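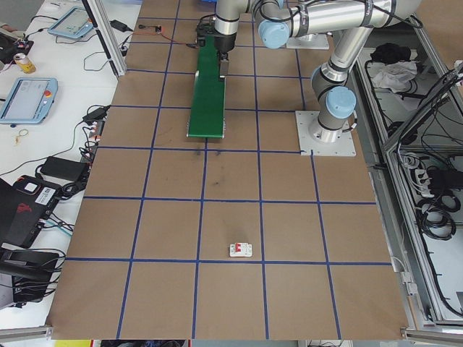 The showroom at Zivport takes up the back half of a low building that used to store floor tile. You sign in at a counter by the loading door, get a visitor badge and walk straight through to the benches. I went on 9/24/26 with Danica Hubáček, who runs the packing side at our shop and would be the one living with whatever we buy.

We were there to look at the Bilell starter cell. Zivport sells it and does the setup, and the software that goes with it is called Miah. We had a quote from May that we never acted on, mostly because neither of us had seen the thing run. Our work is small electrical parts, sorted and bagged by hand, and the question was whether an arm on a table could take over the dullest part of that: one breaker off a belt, into a bin, again and again.

Rosaire Petrenko met us and did most of the talking. He started with the price so it would be out of the way. The base package is $3,948 for the small conveyor, the gripper, the bench frame and a year of Miah. The arm is extra, and you can bring your own if it is on their supported list. Setup and two days of training are quoted separately. Danica asked if the training days could be split, a month apart, and he said yes.

The demo bench is laid out with brown paper and a grid of blue tape. I had expected something more finished. Rosaire said the grid is part of how they sell it. When a customer sends in a part, they put it down in one square after another and write down where the arm gets to it easily and where it has to stretch. The paper gets replaced when it is worn. He told us to do the same at home before we bolt anything down, and he gave Danica a blank log sheet to copy.

The belt is a short green one, narrow, and it sits on the bench where you want it. It is meant for feeding parts at a steady pace, so don't picture a production line. The listed top load is 700 grams spread along the belt. Our breakers are well under that. Our bagged sets of transformers are not, and Rosaire didn't try to talk around it. For those he would point us to a bigger feeder made by Produsham, which he does not sell.
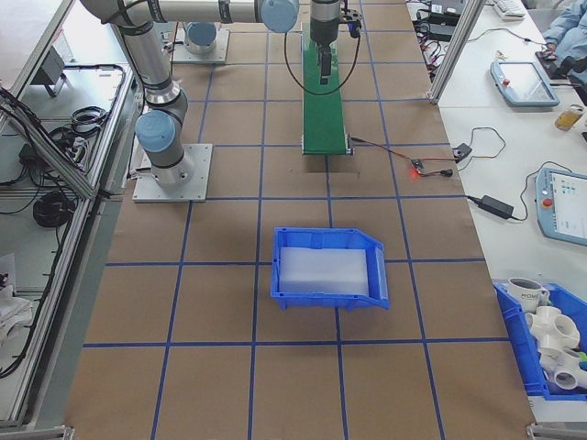 The demo bench at Zivport, with the gripper above the conveyor and the padded blue bin in one of the taped squares.

The bin was the part Danica wanted to talk about. It is a blue plastic storage bin with an open front, the same general kind we have on our shelves, and it had a foam pad in it. We have had parts come back with chipped corners, and she thinks most of that happens in the drop. Rosaire said the pad is not in the package. They cut it from sheet stock and will sell you a piece, or you can cut your own. He said to set the release height low first and use the pad as a backup.

Miah itself is simple to look at. You name a pick spot, name a place spot, and set the height and the grip for each. The steps show up as a list and you can drag them into a new order. Danica, who has not programmed anything before, built a pick and place routine on an office laptop with Toon Hermans, one of the trainers, sitting next to her. It took her around 3 tries to get the order right. She had the gripper opening before the arm was over the bin, and the preview showed it plainly enough that she found the mistake without help.

Moving the routine from the laptop to the bench is less smooth. You export a file, load it on the pendant, and then confirm every saved position by hand. Toon said this is on purpose and they won't be taking it out. I can see the point for a first run. For a shop that changes parts a few times a day it would get old. There is a way to lock confirmed positions so they don't come up again, but it is in the paid tier of Miah, and I think it ought to be in the basic one.

Other things I wrote down:

The conveyor board takes power from its own adapter, so count your outlets. Zivport suggests a separate strip for the cell.

The gripper fingers can be swapped with a hex key. Longer and softer ones are stocked, and custom ones take a few weeks.

Cable routing is left to you. The manual has a page on it, and it is a thin page. I would want clips in the box.

Spare belts are stocked. Spare rollers have to be ordered in.

Phone support is weekday business hours, Eastern. We run a late shift, so that matters to us.

After the demo we had coffee with Mélanie Campbell, who handles contracts. She went over the rental option, which I hadn't known about. You can take the package for a quarter, and half of what you pay comes off the price if you keep it. The arm can be rented on the same terms. She was clear that a safety review of the cell is on the buyer, rental or not, and that Zivport will recommend people to do it but won't sign off on it themselves. Our insurance carrier will ask, so I took down the names.

Danica's view on the drive back was that the cell would do the breakers and nothing else we make, at least for the first year. She would still take it. The breaker job ties up one person most of a morning, and it is the job people ask to be moved off of. My own view is close to hers, with more worry about the time lost to confirming positions — we change part numbers more often than she remembers.

We are asking for the rental quote. Sheldon Sawatzky in our office has the May numbers and will put the two side by side. I am also sending Rosaire a box of our breakers, including the older style with the taller switch, so his people can run them through the grid and send back the sheet. If the taller ones need different fingers, I would like to know that before we sign for a quarter.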